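Lenska Flight Sim Club
Minutes of the regular meeting, 2022-07-05

Chair: Henrike Grube
Minutes: Paraskevi Fragkou
Apologies received from Michailidis and Norov.

Meeting opened at 7:05 p.m. The March minutes were read and accepted with one correction: under item 4, "throttle quadrant" should read "rudder pedals."

1. Matters arising

The replacement power supply for the left-hand cockpit has been fitted. Henrike flew two full circuits on it before the meeting with no shutdown. The old unit goes to recycling.

The club key that was missing in March has been handed in. The lock will not be changed.

2. Pidov scenery update

Paraskevi reported on the new version of the Pidov regional scenery, which members have been asking for. It installs cleanly on the right-hand cockpit. On the left-hand one the taxiway signs are missing at night and the approach lights for the short runway come on in daylight. Deleting the shader cache fixed the lights. The signs are still missing.

Members who use the old scenery on the club machines should copy their saved flights before the end of the month. The old version will then be removed to free disk space. It takes up 237 GB with all the add-on airports, and the drive is nearly full.

A member asked if both versions could be kept. Henrike said no, unless the club buys another drive. Left for the budget discussion under item 5. 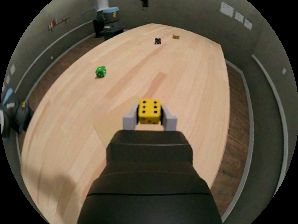

Simulated view: gripper holding a yellow die.

3. Frame rate on the right-hand cockpit

Several members have noticed stutter on final approach at larger airports. Tests were run with traffic off, with clouds on low, and with the outside monitors disconnected. Turning traffic off made the biggest difference. Clouds made almost none. With the outside monitors disconnected the stutter went away completely, but flying with only the center screen was felt to be too much of a compromise for group evenings.

Agreed: traffic to be set to low as the default on both cockpits. Anyone who turns it up for their own session should put it back when they finish. Paraskevi will write the settings on the card next to the power switch.

The question of capping the frame rate was discussed at some length. Views differed. It will be tried on the right-hand cockpit only and looked at again next meeting.

4. Group flights

The last group flight had three aircraft finish out of those that left the gate. Most of the problems were with voice chat. Two members could hear the controller but could not transmit, and in both cases the push-to-talk button had been assigned twice, once in the simulator and once in the voice program.

For the next flight:
Everyone joins the voice channel fifteen minutes before departure for a radio check.
Weather will be fixed, not live.
Light aircraft only, no jets.
Henrike will act as controller for the first leg. A controller is still needed for the return.

The route was put to a vote. The coast route was chosen over the mountain route. The mountain route will be held over for the fall. 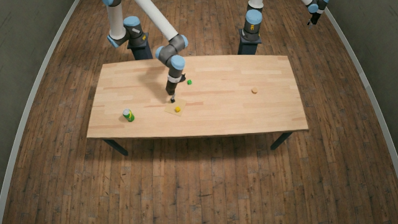

Simulated view: wood-topped table with robot arms mounted behind it.

5. Budget

Subscriptions are up to date apart from two members, who will be reminded by email. Henrike proposed buying one additional drive for the left-hand cockpit, the cheaper of the two quotes received. Agreed. Both scenery versions can then stay installed on that machine. The right-hand cockpit will carry the new version only, and the deadline for copying saved flights still applies there.

A request for a second yoke was turned down for this year. The present one is to be cleaned and recalibrated first. There is a dead spot just left of center that may only be dust on the sensor.

6. Any other business

The checklist binder has pages missing from the twin-engine section. If you borrowed them to copy, please bring them back.

Chairs are to be stacked along the back wall after each session and the monitors switched off individually.

Beginners' evening is short one instructor. Names to Paraskevi.

Meeting closed at 8:40 p.m. Date of the next meeting to be sent out by email.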